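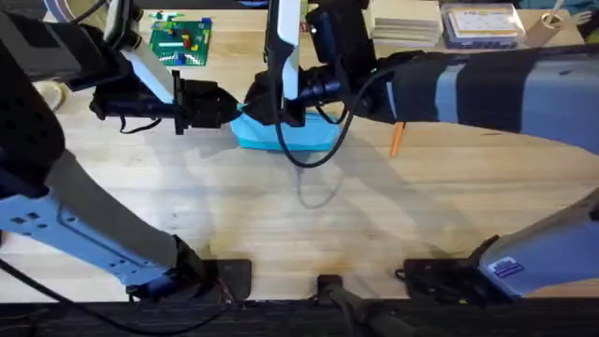
Pacita Belmonte wrote to ask whether anyone on the Pliston team had tried just filming people doing the tasks with their own hands, and if so, why we still pay for operator time. We get that question a lot, so it goes first.

We did try it. Video of human hands is cheap and there is plenty of it, but it doesn't tell the learning system what the arm's joints were doing, how far the gripper was open, or when it started to close. Those numbers have to be guessed from the picture, and on soft items the guesses were poor. With operator-driven examples we get the camera views and the joint readings together. We may go back to hand video as an extra source in the future. It won't replace the recorded runs.

Last updated: 2018-09-12

What is Biseck?

Biseck is our collection of two-arm examples on soft household and desk items. Pliston is the project, Biseck is the data. The current release has 837 episodes. Earlier releases were smaller and are no longer handed out, as they used a different clock for the wrist cameras and people kept mixing the two.

What counts as an episode?

One attempt at one task, from the moment the operator presses the start pedal to the moment they press it again. Resetting the table between attempts is not recorded. If the operator stops early, the attempt is saved and marked as stopped. It does not count toward the 837.

How are the arms driven during collection?

An operator sits at a separate pair of small arms and moves them by hand. The large arms copy the motion. There is a short lag, which most people stop noticing after their first session. The operator can see the table directly and is asked not to watch the camera screens. Some people do better with the screens, especially on fine work, but then they lean on one view and the examples come out lopsided.

Why soft items?

Rigid blocks and cups are well covered elsewhere, and we had little to add. Fabric is harder to handle in a way that repeats. You can put it down in the same spot and get a different shape every time, and the system has to cope with a grasp point that is never quite where it was. We also wanted tasks where the second arm is needed and not just decoration.
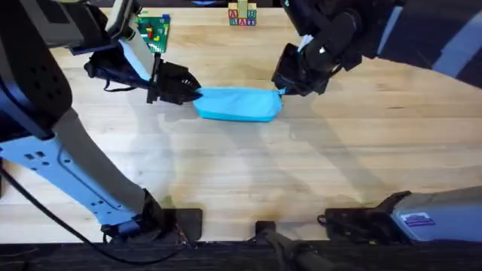
Is the table cleared before each run?

A bare table makes for tidy examples and a system that gets confused by the first coffee mug it meets. We keep a few things within view that have nothing to do with the task and move them between blocks of episodes. With a cloth stretched between the two grippers, for instance, there may be a brick baseplate and a small stack of alphabet blocks toward the far side of the table. Operators are told to leave them alone. If an arm knocks one over, the episode is kept and gets a "contact" note. The working area between the arms should be free of anything that isn't part of the task, unless the task sheet says otherwise.

How many attempts does an operator make in one session?

The limit is 70. Past that the motions get sloppy, and we could see it in the grasp timing when we plotted early sessions from start to end. Most people stop well short of the limit. There is no bonus for reaching it, and we would prefer 40 careful attempts to a full session of rushed ones.

Do you keep failed attempts?

Yes, in a separate folder. A failure means the task sheet's end condition was not met when the operator stopped. That covers drops, missed grasps, and items that ended up off the table. A slow attempt that reaches the end condition is a success, and so is one where the operator misses the first grasp, backs off, and gets it the second time. We like those. The system learns more about recovering from them than from a clean run, and we have stopped asking operators to redo them.

Who decides if an attempt succeeded?

The operator marks it right away with a key press. Later, 2 reviewers look at the recording without seeing the operator's mark. If they disagree with each other, the episode is left out of the release until someone settles it. At the moment there is a backlog on the pouch tasks. The wording of the end condition was loose ("closed or nearly closed") and everybody read it differently. The task sheet has been rewritten, and the older pouch episodes are being gone over again.

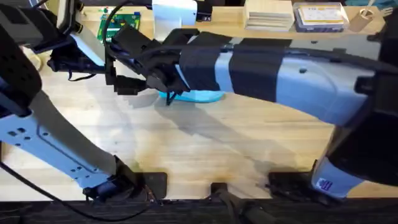

Right gripper lowered toward the light blue item.

Does each task always use both arms?

No. Many tasks have stretches where one arm works and the other waits. Please don't trim the waiting arm's readings out. Knowing when to hold still is part of what the system has to learn, and a model trained on trimmed data tends to fidget. If your own training code drops frames with no motion, check that it looks at both arms before it decides.

Which views are recorded?

A fixed view of the table and a view from each wrist. All of them are stored with the joint readings, and each frame has its own time stamp. The wrist views are the ones people ask about most. They move a lot, they blur when the arm is quick, and the gripper itself blocks part of the view.

Can I leave out the wrist views to save disk space?

You can. The files are split so that you can download the fixed view alone. Our own tests with the fixed view alone were noticeably worse on anything that needed a grasp near an edge or a zipper. From the fixed view, an arm often hides the very spot that matters. If space is the problem, try the half-size wrist files before you drop them altogether.

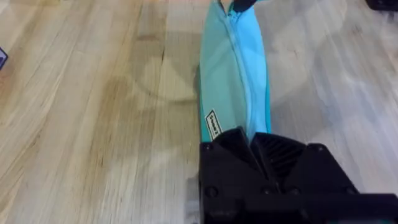 The half-size files are made from the same recordings and have the same time stamps, so you can switch between them without changing anything else. They are good enough to find an item and line up a grasp. They are not good enough for reading small print, and we don't offer labels for any text that shows up in the wrist views.

What is Levov?

Levov is the program that checks episodes after a session. It looks for missing frames, time stamps that run backward, and joint readings that jump further than the arm could have moved. It does not judge the task. An episode can pass Levov and still be a failure, and the other way around. A handful of our best examples were thrown out over a loose cable connector that dropped frames.

You don't need Levov to use Biseck, but if you are recording your own episodes to mix in, run it on them first. Most of the support mail we get comes down to something Levov would have flagged.

Can I add my own episodes?

Not to the release, for now. We would like to open this up in December, once the format for outside recordings is settled. The sticking point is arm calibration. Two setups that look the same can disagree by a finger's width at the gripper, and on fabric that is enough to turn a pinch into a miss. If you want to try the draft format, write to us and say which arms you have.

Where is the collecting done?

All current episodes were recorded in the Zapata room, on one table. We know this is a weakness. A model trained only on Biseck will have seen one wood surface and a narrow range of light, and you should expect it to do worse anywhere else. A second station in another room is being set up. The arm mounts are in and the lighting is not.

Do the operators need experience?

No. New operators get a practice hour that is not recorded, then do one supervised block. A few people never get comfortable with the lag and move over to reviewing. We note the operator by number in each episode, so you can hold some operators out when you test. We suggest you do. Each person has habits, such as always pinching from the left first, and a random split will hide how much the model leans on them.

How long does a reset take?

It depends on the task. Smoothing a cloth takes seconds. Tasks with a set starting fold take longer, and the operator compares the table against a printed card before starting. We don't try to put the item back in exactly the same place. The card shows an area, and anywhere inside it is fine. Early on we used tape marks for this, and the first model learned to go to the tape.

Is there a version without operator numbers?

Yes, on request. The numbers can't be traced to a name from anything in the release, but some groups have rules about this and we are happy to send the stripped copy.

I found an episode with the wrong label. What should I do?

Send the episode number and one sentence on what is wrong. You don't need to send the file. Fixes go into the next release, and the list of changed episodes is posted with it.

Get a short email when a new Biseck release is out. We don't share your address, and you can unsubscribe at any time.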